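Section 4. Setting up the water softener for the first time

Hi again. If you came straight here from the plumbing section, have a drink of something and sit down for a minute, because the hard part is over. I wrote this guide for the Remberg tank softener with the Foltitz valve head on top, the one with the gray dial and the little two-line display. If yours has the older push-button head, most of this still works, but the button names are different and you'll want the sheet that came in the box.

Last changed Sun 26 January. I fixed step 6, which had the two hold times swapped (thank you, Suqin Yan, and sorry about your Saturday).

4.1 What you need within reach

A bag of salt pellets, a bucket, a flashlight, an old towel, and your hardness test strip. I also keep a pencil handy and write the settings on the wall next to the tank. My wife hates this. I've needed those numbers four times.

Note: use pellets or crystals meant for softeners. Rock salt is cheaper and leaves a brown sludge in the bottom of the brine tank that you'll be scooping out with a cup next February.

4.2 Filling the brine tank

1. Take the lid off the brine tank and check that the white tube inside is standing straight up. They like to lean over in shipping.

2. Pour in a bucket of plain water, enough to cover the grid at the bottom.

3. Add salt until the tank is half full. Please don't fill it to the top the first time. If something's wrong with the float you'll have to dig all of it back out, and wet salt is heavy stuff.

4. Put the lid back on. It only fits one way, with the notch toward the valve.

Caution: keep the salt bag off bare concrete. Mine sucked up damp from the floor and turned into one big brick that I had to break up with a mallet.

4.3 Setting the valve

5. Plug in the power supply. The display shows a version number, then the clock starts blinking. Set the clock first or none of the rest will stick.

6. Hold MENU for three seconds to get the hardness screen. (If you hold it for ten you get the factory screen, and you don't want that one. Hold MENU again to back out and touch nothing.)

7. Turn the dial to the number from your test strip. If your water has iron in it, the strip packet has a little table for bumping the number up.

8. Press MENU once for the capacity screen. The display will work out how many gallons you get between cleanings. Ours came up with 2,387, which seemed like a lot until we had houseguests.

9. Press MENU again and pick the time for the nightly cycle. Two in the morning is the default and it's a good one. The softener can't give you soft water while it's cleaning itself, so choose an hour when everybody's asleep.

Note: Bartosz Olszewski wrote in to say he works nights and set his for noon. That's fine! The valve has no opinion on the matter. Just remember it doesn't know about daylight saving, so you'll be back in this menu twice a year.

4.4 Letting the water in

10. With the bypass still in the BYPASS position, open a cold tap somewhere close by. A laundry sink is perfect.

11. Turn the bypass a quarter of the way toward SERVICE and stop. You'll hear air hissing and gurgling. Leave it like that until the noise settles down.

12. When the tap runs steady with no spitting, turn the bypass the rest of the way.

Caution: don't rush step 11. If you swing the bypass open all at once, the water can push the resin beads up into the valve, and then you're picking tiny amber beads out of every faucet screen in the house. I speak from experience, and so does my kitchen sprayer.

13. Let the tap run until the water is clear. New resin can tint it a bit yellow at first. 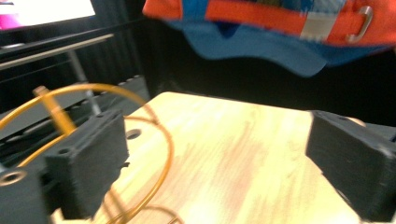 14. Go around every joint with the dry towel and then look again with the flashlight. A slow weep is easy to miss on copper, so I press a square of toilet paper against each nut and check it for spots. If you find one, snug the nut a little at a time. Don't lean on it.

4.5 The first cleaning cycle

15. Hold the REGEN button until you hear the motor start. The display will count through the stages, and the whole thing takes a good while, so go do something else.

16. Come back for the brine draw stage and peek into the brine tank. The water level should be dropping slowly. If it isn't, the usual culprit is the small nut on the brine line. Take it off, check that the plastic sleeve is in there, and put it back on by hand.

17. When the display goes back to the clock, test the cold water with a fresh strip.

If you get error 322, the valve has lost its place, and unplugging it for a minute nearly always clears it. Error 776 means the motor is stuck, and that one needs the Foltitz people, so leave the bypass on BYPASS and give them a call. You'll have hard water in the meantime, same as last week.

Section 5 covers topping up the salt and what to do when it crusts over.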